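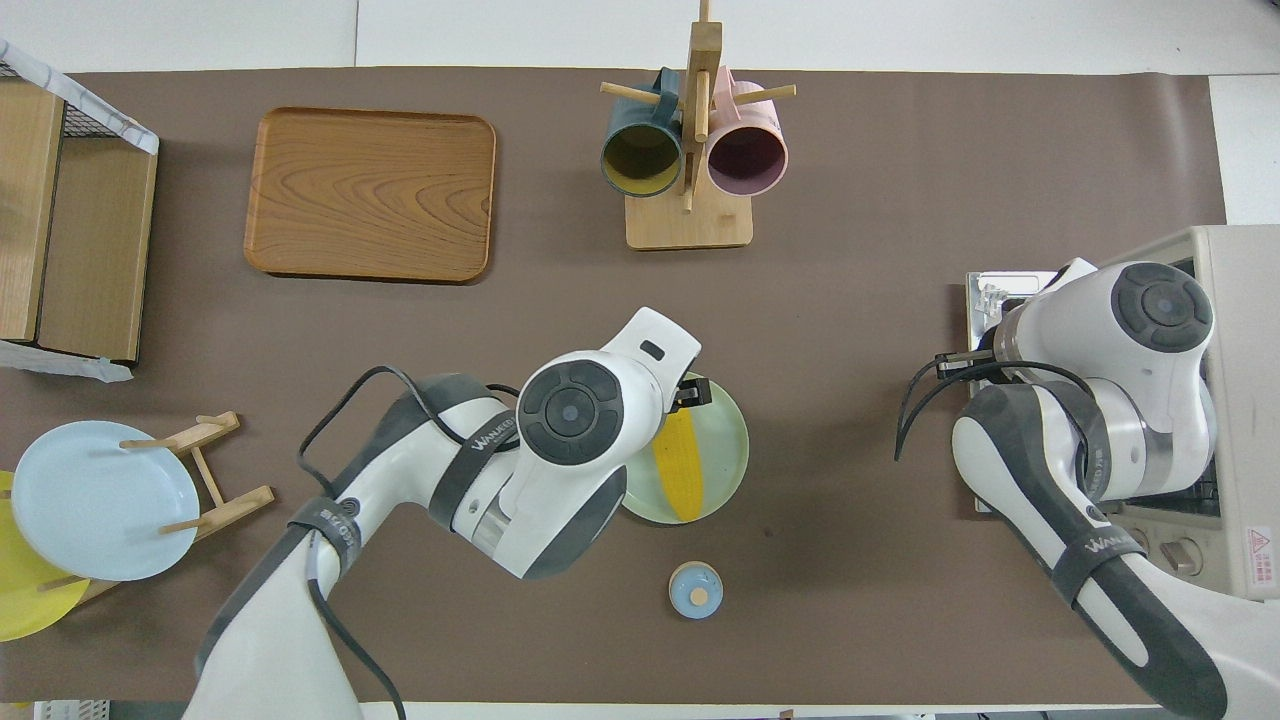 Session 7: Clay bodies, drying and firing

Introduction to Household Ceramics, Zetstead evening programme
Tutor: Jolán Vörös. Workshop supervision: Pascal Caron.

Reading before the session: the chapter on clay minerals in the course pack, and your own notes from session 6 on slips. Bring an apron, your test bars and the record sheet. Anyone who missed session 6 should collect a bag of body B from Pascal before the break.

1. What we mean by a clay body

Clay dug from the ground is seldom used on its own. Most of what potters and factories work with is a body, meaning a mixture made up to behave in a certain way. A body usually has three parts.

Clay gives plasticity. The particles are flat and very small, and water between them lets them slide over each other and then stay put. Ball clays are fine-grained and plastic. China clay is coarser, whiter and less willing to be bent.

Filler gives structure. Quartz, sand and grog (fired clay, crushed) do not shrink much in drying, so they hold the pot open and let water out.

Flux brings down the temperature at which the body starts to form glass. Feldspar is the common one in stoneware and porcelain. In red earthenware the iron in the clay does part of this work.

Change one part and the other two are affected. A body with a lot of ball clay throws well and cracks easily in drying. One with a lot of grog dries safely but is rough on the hands and leaves a coarse rim.

2. The main types of ware

Earthenware is fired at the lowest temperatures of the three, commonly between 1000 and 1150 °C. It stays porous under the glaze. If the glaze is chipped or crazed, liquid can get into the body. Flowerpots, roof tiles and much painted tableware are earthenware.

Stoneware is fired higher, commonly between 1200 and 1300 °C. Enough glass forms in the body to close most of the pores. It is heavy for its size if made by hand, and stands daily use well.

Porcelain uses china clay, feldspar and quartz with very little iron. It is fired at stoneware temperatures or higher, and thin pieces let light through. Raw porcelain is less plastic than stoneware and tends to remember every knock it had on the wheel.

Bone china is a separate case. It contains bone ash, and the factory practice is to fire the body high first and the glaze lower afterwards, the reverse of what we do in the studio.

You can't always tell these apart by looking at a glazed piece. Turn it over and look at the unglazed foot. A drop of water on the foot of an earthenware piece sinks in. On well-fired stoneware it sits on the surface.

3. Water in clay

Water is held in clay in two ways, and they leave at different stages.

Mixing water (also called pore water) is what you wedge in or what comes in the bag. It leaves by evaporation. As it goes, the particles move closer and the piece shrinks. When the particles touch, shrinkage stops, although there is still water in the gaps. This point is called leather-hard by some books, but in the workshop we use leather-hard for a slightly earlier and damper state, when you can still turn a foot or join a handle.

Chemical water is part of the clay mineral. It can't be dried out on a shelf. It leaves in the kiln, mostly between 450 and 600 °C, and once it has gone the material won't turn back into workable clay if you soak it.

Worked example: water content

A lump of body B weighs 566 g straight from the bag. After full drying it weighs 460 g.

Water lost: 566 - 460 = 106 g
Water content on wet weight: 106 / 566 = 18.7 per cent
Water content on dry weight: 106 / 460 = 23.0 per cent

Both ways of working are in use. Write down which one you have used, every time. Last term's record sheets mixed the two and half the table had to be thrown out.

4. Drying without cracks

Cracks in drying come from one part of the piece shrinking before another. The total amount of shrinkage matters less than the difference between neighbouring parts at any one moment.

Places to watch:

Rims dry first. Cover the rim with a strip of thin plastic and leave the rest open.

Bases dry last. Once the piece can bear its own weight, turn it over or put it on a slatted board.

Handles are thin and dry faster than the wall they're fixed to. Join handle and wall when both are at the same dampness, and wrap the whole piece overnight.

Flat slabs curl upwards at the edges if only the top is open to the air. Dry them between two boards of plasterboard with the cut edges taped. Untaped plasterboard sheds crumbs into the clay, and plaster in clay will blow a flake out of the wall after firing.

S-shaped cracks in the base of thrown work are usually from too little compression of the floor. Press the base with a rib from the middle outwards and back again before you pull up the walls.

Keep work away from the radiator under the long window. The damp cupboard is free for anyone to use, but label your board. Pieces without a name go into the reclaim bin when the cupboard is full. 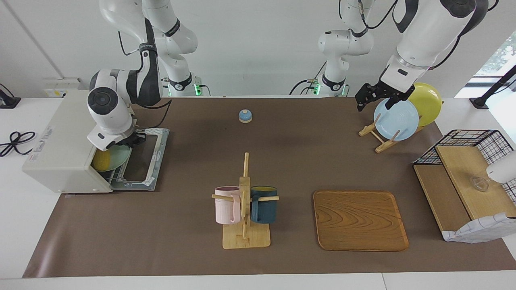

5. The firing, stage by stage

Our electric kiln is run by its controller, but you should know what is going on inside at each stage and be able to read the log.

Up to 100 °C. The last of the mixing water leaves. If the piece is thick and still damp, steam forms faster than it can get out and the wall bursts. Hold just below boiling for as long as the thickest piece needs. A piece that feels cold against your cheek is still damp.

100 to 450 °C. Vegetable matter starts to burn. There may be a smell, and the extractor must be on.

450 to 600 °C. Chemical water leaves. At 573 °C quartz changes its crystal form and expands suddenly. The same change happens in reverse on the way down, and this is where large platters crack with a clean, sharp edge. Go slowly through it in both directions.

600 to 900 °C. Carbon and sulphur burn out. If the firing is hurried here, gas is trapped and shows up later as pinholes in the glaze or a swelling in the wall. A dark core in a broken piece is a sign of it.

900 °C and above. Sintering begins: the particles weld where they touch. Our biscuit firing stops at 1000 °C, leaving the ware strong enough to handle and porous enough to take glaze.

Glaze firing. In a stoneware firing the flux melts and draws the rest into glass. The piece shrinks a second time. If it's taken too far, it slumps or bloats.

Cooling. Don't open the lid early. Glaze and body contract at different rates, and cold air across a hot shelf makes the difference worse.

6. Why glazes craze or peel

Glaze and body are joined for life, and both shrink as they cool. If the glaze shrinks more than the body it is put under tension and breaks into a net of fine lines, called crazing. If it shrinks less it is squeezed and may flake off at rims and handle edges, called shivering. Glass bears squeezing much better than stretching, so a slight squeeze is what you aim for.

Ways to cure crazing: add a little silica to the glaze, fire the body higher if it allows, or change the body. Putting the glaze on more thinly sometimes helps too. For shivering, go the other way.

Crazing may show up weeks after the kiln was unpacked. An earthenware body takes up moisture from the air and swells by a very small amount, enough to stretch the glaze. Fulgencio Carrillo's tiles from last December came out sound and had crazed all over by spring. They are on the window sill if you want to look at them through the hand lens.

7. Practical work

Work in pairs. Each pair makes 16 test bars, half in body A and half in body B, using the wooden mould.

Wedge the clay and press it into the mould. Trim with the wire.

Stamp the body letter and your initials at one end.

Mark two fine lines on the face, exactly 10 cm apart, with the steel gauge.

Weigh each bar at once and write down the figure.

Lay the bars on newspaper on the slatted shelf. Turn them after one hour and again before you leave.

Next session we weigh the dry bars and measure between the lines. Drying shrinkage, as a percentage, is the wet length minus the dry length, divided by the wet length, times 100. Total shrinkage is worked out in the same way from the fired length. Always divide by the wet length.

Obsa Habte has offered to keep the shared table. Hand your figures over in grams and millimetres. Győző Kun needs the mould back by the end of the evening for the afternoon group.

8. Questions to think about at home

A mug shrinks by 12 per cent from wet to fired. How tall must it be made if it is to finish at 9 cm? (Check: 9 divided by 0.88.)

Why does grog make a body safer to dry but harder to throw thinly?

A bowl cracks in the kiln. The edges of the crack are sharp and the glaze hasn't run into them. Did it crack on the way up or on the way down?

Find one piece of ware at home with an unglazed foot. Try the water drop and write down how long it takes to sink in, if it does.

Safety

Clay dust contains fine silica and harms the lungs. Wipe tables with a wet sponge and never sweep them dry. Don't sand dry pots indoors. Scrape boards while they're damp. Wash aprons often, and leave the kiln room door shut while the kiln is on.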